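Evaluation of the Gradau Hand-Held Gripper Kit for Small Sorting Tasks
Project report, Dodley Technical College
Harriet Abernathy

Background

Our department bought one Gradau kit in April to see if it could be used in the second-year automation course. The kit is sold by Farahani, which also sells the replacement fingers and a support plan. My project was to put the kit together, collect demonstrations with it, and say if the course should order more.

The task I picked was placing small parts into a wooden box with compartments. It is close to what students do later in the Dralerwood assembly lab, so the results would be useful either way.

Assembly

The kit came with printed parts, hardware and a booklet. Assembly took me one afternoon. The booklet is clear up to step 5, where the drawing shows the left side but the text describes the right. I mounted one finger backward and had to take it off again. Farahani answered my email the next morning and sent a corrected page.

The screws go into threaded inserts. This is better than the self-tapping screws on our old kit, which stripped after a few changes of fingers.

Method

I recorded 49 demonstrations at one table. Each one started with the gripper open and ended when the part was released in a compartment. I marked a demonstration as failed if the part was dropped, or if a finger hit the box hard enough to move it. Between sessions I put the box back against tape marks, then took the tape off before recording.

Results

Of the 49 demonstrations, 3 were failures. All 3 happened at the deeper compartments. The fingers are thick, and when they are opened to let go of a part they press against the dividers. With the wider compartments this was not a problem.

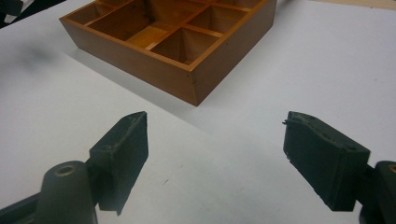
Coming in at an angle helped, but it made the release less accurate and the part sometimes landed on its side. I did not count that as a failure. Another student might, and the number would be higher.

My wrist was tired by the end of each session. The weight is toward the front - a grip placed further forward would help.

Cost and support

The kit cost 3,000 dollars with one spare set of fingers. The support plan is extra and I would skip it, as email support was free and quick enough.

Recommendation

I recommend one more kit for the course, with the narrow fingers if Farahani can supply them. The booklet should be replaced with the corrected version before students use it. I did not test the kit on soft or very light parts, and that should be done before the fall schedule is set.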